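5月
文・構成=マイブリット・ベルゲ

柑橘の表皮に残るワックスと防かび剤の管理は、流通の現場では長く「洗えばよい」という一言で片づけられてきた。港町ヴィークで青果の受け入れ検査を担当するヨーラン・リンドクヴィスト氏は、この言い方を好まない。検査室は倉庫の二階にあり、取材は午前の荷受けが一段落した10時過ぎに始まった。

氏の仕事は、入荷ロットから果実を抜き取り、外観、果皮の硬さ、糖度、酸度、腐敗の有無を記録することである。残留農薬の分析そのものは外部の分析所に委託し、検査室では試料の調製までを行う。

「調製が粗いと、後の数字は全部粗くなります。機器の精度を議論する前に、どの果実を、どの箱のどの段から取ったかを書いておくべきです。書いていない記録は、後で読み返しても使いようがありません」

昨季、検査室が受け入れたオレンジは124ロットだった。うち再検査に回したのは2ロットで、いずれも腐敗果の混入率が社内基準を超えていた。残留値で止まったロットはない。氏はこの結果を良いとも悪いとも評価しない。

「124という母数では、産地ごとの傾向までは言えません。言えるのは、再検査の2件がどちらも箱の下段から始まっていたことです。下段は荷重がかかり、空気も動きにくい。果皮に小さな傷があれば、緑かびはそこから入ります」

緑かびと青かびは、収穫後の柑橘に生じる腐敗の代表である。どちらも健全な果皮を自力で破る力は弱く、収穫時の爪傷や、果梗を長く切り残したことによる刺し傷を侵入口とする。そのため検査票には、腐敗の欄とは別に、果梗の切り口の長さと擦過痕の欄が設けてある。この様式は、氏がターンクームの選果場にいたころに使っていたものを改めたという。

「ターンクームの票は腐敗果の個数しか書けませんでした。個数は結果です。出荷元に返して役に立つのは傷の位置のほうです。赤道部の擦れなら選果ラインの落差を疑いますし、果梗の周りの刺し傷なら鋏の使い方の話になります。返す相手が違うわけです」

ワックスについても聞いた。収穫後の洗浄で天然の蝋質が落ちるため、多くの選果場では代わりの被膜を塗布する。目的は水分の蒸散を抑えることで、光沢は副次的なものにすぎない。塗布が厚すぎると果実内外のガス交換が妨げられ、異臭の原因になる。

「光っているから厚いとは限りません。乾燥工程の温度と風量で見え方は変わります。私は果皮のくぼみを見ます。油胞のへこみに被膜がたまっていれば塗りすぎです。ただし目視では疑いまでしか書けないので、確定には数日置いたあとの官能検査が要ります」

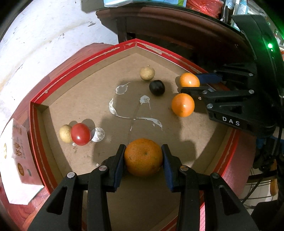 オレンジの果皮。表面に細かな凹凸がある。

官能検査は、20度の恒温室に置いた果実を切り分け、検査員が果汁のにおいと味を記録する方法で行う。異臭は果皮より果汁に出やすい。前夜の食事や香料の影響を避けるため、実施は午前に限っている。

貯蔵温度の設定は、部外者に誤解されやすい項目だという。低ければ低いほど長持ちするわけではなく、オレンジにも低温障害がある。果皮に褐色のくぼみができ、のちに腐敗の入口となる。感受性は品種と収穫時期で異なり、シーズン初期の果実は後期のものより弱いことがある。

「設定値を一年中同じにしている倉庫は多いです。管理は楽ですが、初期の果実には低すぎる。うちでは品種と収穫週で表を引きます。表は毎年直します。直した理由も欄外に残します」

検査室の書架には、その欄外書きのついた表が年度順に綴じてある。最も古い綴りの表紙には「ゼレルヴィル便」と書かれていた。かつて同地からの便が主力だった時期の記録で、現在は取り扱いがない。

「綴りは残してあります。輸送日数が長い便だったので、いま別の産地で航路が延びたときの参考になります。湿度の記録が細かいのも助かります」

相対湿度は、氏が温度と同じ重さで扱う数字である。低ければ果皮がしなび、高すぎれば箱の段ボールが湿気を吸って強度を失う。強度の落ちた箱は積み重ねに耐えられず、下段の果実がつぶれる。冒頭の2ロットの話はここに戻ってくる。

「再検査になった片方は、箱の角が座屈していました。果実より先に箱を見るべきだった例です。以後、受け入れ時に箱の角を押して確かめる手順を入れました。道具は使いません。親指です」

記録の管理には、一昨年から「プラレセックス」という在庫管理ソフトを使っている。入力は速くなったが、自由記述欄が77文字で打ち切られる点に不満があるという。

「77文字では、傷の位置と形と、隣の果実の状態まで書けません。結局、紙の票を残して、ソフトには票の番号を入れています。二重の作業ですが、どちらかをやめる予定はありません」

最後に、家庭での扱いについて尋ねた。氏の答えは検査票の記載と同様に短い。箱で買ったら一度全部出し、下段から順に見る。柔らかくなった果実、白い菌糸の出た果実は除く。隣に接していた果実は表面を拭き、先に食べる。洗うのは食べる直前とし、洗ったものを箱に戻さない。皮を料理に使うなら、流水でこすり洗いをしたうえで、表示を確認する。

「防かび剤を使ったかどうかは、箱や売り場の表示に書かれています。見た目で当てようとする人がいますが、私にもできません。表示を読んでください」

取材が終わるころ、階下で次の荷の到着を知らせるベルが鳴った。氏は白紙の検査票を綴じ板に挟み、荷受け場へ下りていった。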